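# Questions about the table and bin in the bedrooms

Updated 2025-10-12. These answers are for guests and longer-stay tenants at the Plultthorpe house. If yours isn't covered, ask Keyvan Shirazi or leave a note for Sepehr Kermani.

**Can I eat in my room?**

Yes, at the table. Please don't put plates on the bedspread. Hot pans stay in the kitchen, as the plastic tablecloths mark easily.

**How do I clean the tablecloth?**

Warm water, a drop of dish soap and a soft cloth. Wipe toward one end and dry it with a towel. No bleach and no scouring pads. For pen marks, try rubbing alcohol on a cotton ball, on a corner first.

**Can I put it in the washing machine?**

No. The dryer is worse.

**What is the bin for?**

Anything that needs to come off the table in a hurry - packages, clean linens, shopping. It is not for trash or open food. Keep it under 8 pounds if you plan to carry it downstairs.

**Where do leftover groceries go?**

Sealed packages can go on the Vilundale shelf in the hallway. Fruit should be eaten or taken with you. Opened packages get thrown out when you leave.

**Can I move the table?**

Within the room, yes. Lift it with a second person and keep the walkway to the door clear. The Rodach room is narrower than the others, so ask first.

**The tablecloth won't lie flat. Is it damaged?**

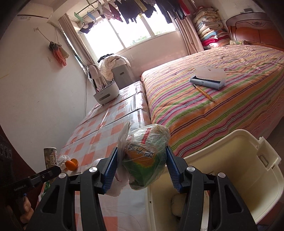
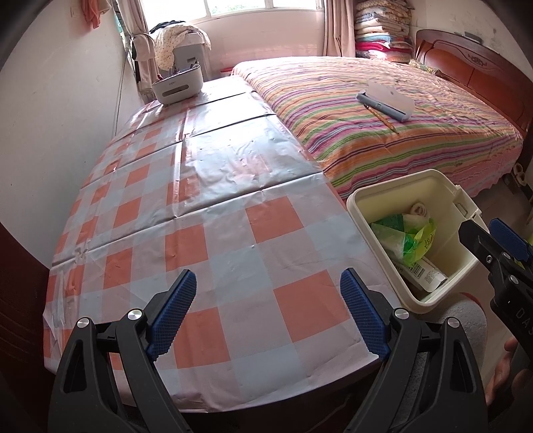

New plastic cloths come folded and hold their shape for a while. You can leave them as they are, or turn the cloth over for a night and smooth it by hand in the morning. Creases like the ones across the checks on this table are only a nuisance under a glass or a sheet of writing paper, and we don't charge for them. Don't use an iron. A hair dryer on low works if you keep it moving, and a warm day does much the same.

**What if I tear or burn it?**

Tell us and we'll replace it. We buy the cloth by the roll from Jafarzadeh and usually have a spare length in the closet. The next roll is due in December, so the pattern may not match until then.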